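The ferry to Kilton ran twice a day in September, and Oľga Jurčo had missed the first one. She sat in the waiting room with her father's suitcase between her feet and read the notice about parking until she knew it by heart.

Igor Jelínek came in at noon. He had sold tickets there for 14 years and had known her father for most of them.

"You're taking the house?" he asked.

"I'm looking at it. The roof leaks, and the bank in Chisholm wants an answer."

He nodded and unlocked the ticket window. She put down a 100 and he gave her the change in small bills, slowly, licking his thumb.

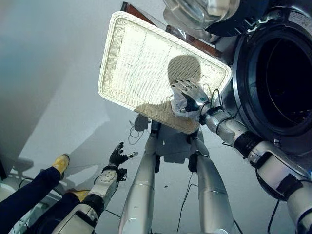 "Did he ever say why he stopped coming over?" she asked.

"He owed my brother for a boat motor," Igor said. "He didn't like to walk past the shop."

Oľga thought about that. Her mother had told her it was his knees.

"How much was it?"

"It was a used motor. My brother forgot it years ago – he has a new one now, and that one leaks too."

The second ferry came in with five cars on it. She carried the suitcase down the ramp herself. The latch had never closed right, and she kept one hand flat on the lid. On deck she found a bench out of the wind and wrote the brother's name on the back of her ticket, then asked the deckhand what time the shop closed.

"Six," he said. "Earlier if he's fishing."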